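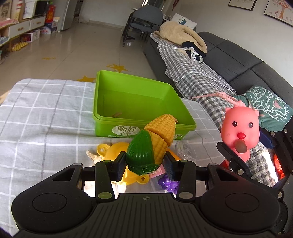 Well, it's official. The fourth Vorwood book has a title and a cover, and it's coming in August, two months earlier than the publisher told us last winter. I've been refreshing the Jotano page like a crazy person since lunch, and when the announcement finally went up I yelled loud enough to scare the dog next door.

The title is The Salt Stair. If you've read the third one you already know why that made me yell. If you haven't, go away and read it, I'm not going to be the one who ruins the ending for you.

Let me get the facts down first, then I'll ramble. Nataša Jurić is still the author (there was a silly rumor going around in the spring that somebody else had been hired to finish the series, and Jotano has now said flat out that it was never true). The book comes out in hardcover and ebook on the same day. The audiobook follows a few weeks later, with Sorin Obradović reading again. I know some of you can't stand his voice for the old ferryman, but I love it, and I listened to the entire second book while painting my hallway just because of him.

It's long, too! All four books together will run to 1418 pages in the hardcover editions, and the first one was such a skinny little thing. I remember being annoyed that it was over in one afternoon. The new one is more than 200 pages longer than that first book, according to the announcement, and Jurić says in her note that she cut a whole storyline set in the lighthouse school to get it down to that size. I would like that storyline, please. Put it in a novella. I'll pay.

The note is worth reading all the way through if you can get the page to load. She talks about how she'd planned to finish with three books and then wrote herself into a corner with Ilka and the brother. She says she wrote the last chapter first this time, in a notebook, and didn't look at it again until she got there. She also says it's told by two narrators, Ilka and someone who has "been around since the first page of the first book and has hardly said a word." My money is on the aunt. I've gone back and checked, and the aunt is in the kitchen in the very first paragraph, peeling something, and Ilka walks right past her. It has to be the aunt.

Now, the cover. I'm going to be picky for a minute. The first three covers were done by Yi-chun Shek, and they're a big part of why I picked up the series to begin with, all those inky blues and that thin lettering that looked scratched on with a pin. She did this one as well, but it's orange. Very orange! There's a staircase going down into water and a tiny figure at the top with her back to us. I think I like it. I keep opening it on my phone to see whether I still like it. What bugs me is that the lettering is thicker now, so it won't match the other three on the shelf, and Jotano has already said the older ones will be reissued "in the new style" later on. You know what that means. Some of us are going to end up buying the same books twice.

The part I'm most excited about, though, is the reading. Jurić is doing a handful of bookstore events when the book comes out, and one of them is right here in Flistovdale, at Atanasov on the corner by the old post office. We never get anybody! The last author event I went to in town was a man who had written a history of drains (which was pretty good, but still). She'll read from the first two chapters, then take questions, then sign. Doors open at 6 and she starts half an hour later.

The catch is the size of the place. Atanasov has room for 60 people once they roll the big display tables to the back, and the tickets come with a copy of the book, so you're paying the hardcover price to get in. Two people sharing one book can get a second ticket for a few dollars. I called to ask about kids, and they said twelve and up is fine, younger ones if they can sit through an hour of talking. You can bring older books to be signed, but they'd like you to keep it to two so the line moves. I'm bringing the second one, with the water damage, and I haven't decided on the other.

Tickets go on sale at ten in the morning on the first of the month, in the store and by phone only. No online sales. I did grumble about that a little, and then I remembered what happened with the online sale for the third book's launch, when the whole thing fell over and half of us got charged for seats we didn't have.

We use cookies to remember your settings and to see which pages get read. By continuing to browse you agree to our use of cookies. Accept | Manage preferences

So what are we hoping for from this one? I'll be straight with you, the third book wore me out a bit. I gave it a good review here and I stand by most of it, but the middle section in the customs house went on forever, and I never believed in the romance with the surveyor. He has no personality – he has a coat. Every time he came into a room we heard about the coat. The last sixty-odd pages were so good that I forgave all of it, and I know plenty of readers who didn't make it that far.

I'd also love some answers about the bells. They ring at the end of book one, they ring again in book two when there's no one left on the island to ring them, and in book three they aren't mentioned even once. I've got a theory that involves the ferryman and the tide tables and I've bored my whole family with it.
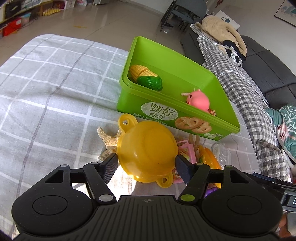

Panagiotis Yordanov says I've got it all wrong about the surveyor, by the way. He wrote in within ten minutes of my first quick post this afternoon to argue that the man is dull on purpose, that we only ever see him through Ilka when she's too tired to look at anyone properly, and that a second narrator is exactly what he needs. Give the aunt a chapter with him, he says, and we'll all be sorry we laughed at the coat. He also thinks the bells are a red herring and that I should stop drawing diagrams.

Okay, that's a better argument than I wanted it to be. I reread the dinner chapter while my pasta was boiling, and there are a couple of lines where he's nearly funny and Ilka just doesn't hear it. I'm not giving up the bells, though.

A few odds and ends before I go. Libraries should be getting their copies the same week, and the branch here already has a hold list, so put your name down. If you want to read the series from the start, you've got plenty of time, and the first book is cheap in paperback right now. Boris Bošković is running a read-along on his blog, one book every three weeks, and he's much more organized than I am. He has character charts! I've joined in for book one, and I'm two chapters behind already.

There's supposed to be an excerpt up on the Jotano page before the end of the month, the whole first chapter. I'm torn about whether to read it. I read the early chapter for book three and then had to wait five months knowing the boat was gone, and I was no fun to live with. If you do read it, please mark your comments with a spoiler warning, and keep the narrator's name out of the first line so it doesn't show up in the sidebar.

I'll post again when the tickets are on sale. The number for Atanasov is on the events page, and they pick up faster in the mornings.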